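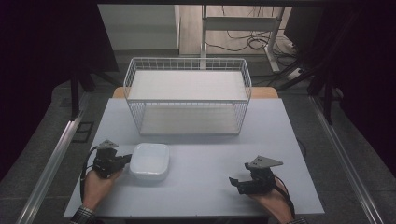
How to set up a small wire basket for the things on your desk

A white wire basket is good for a desk because you can see through the sides and you don't forget what you put in it. But if you only throw everything inside, after one week it is a heap. I have tried several ways and now I do it like this.

What you need

One rectangular wire basket, open on the top. Mine has a solid floor, and I recommend this kind, as pens and clips fall through an open grid.
One small square bowl, plastic or ceramic.
A damp cloth and a dry cloth.

Step 1. Clear the table

Take everything away, also the things you think will stay. Wipe the tabletop and let it dry.

Step 2. Find the place for the basket

Put it on the back half of the table, near the middle. You want a free strip in front, wide enough for a notebook and your two hands. My first basket stood at the front edge and I pushed it with my elbow all day.

Step 3. Use the bowl for small things

Clips, coins, an eraser, the spare key. Keep the bowl in front while you are sorting and fill it piece by piece. When it is full, stop – what is left over belongs in a drawer or in the trash.

Step 4. Fill the basket

Tall things go to the back, flat things along one long side. Then lower the bowl into a front corner. Measure before you buy! I ordered a bowl from Gedora which was 2 cm too wide, and I had to send it back.

Step 5. Empty it again

In January I take out everything and begin from Step 1. Last time I found more than 12 dried-out pens, so maybe once a year is too seldom.

Cleaning

Dust sits where the thin wires cross. A dry paintbrush gets it out faster than a cloth. For the floor panel use a little dish soap and dry it well, also underneath.

If your basket rocks, press down on the opposite corners with both hands, gently, and try again on a flat surface. With a Backlund basket this took me two tries.

Åsmund Forsberg
05/01/2021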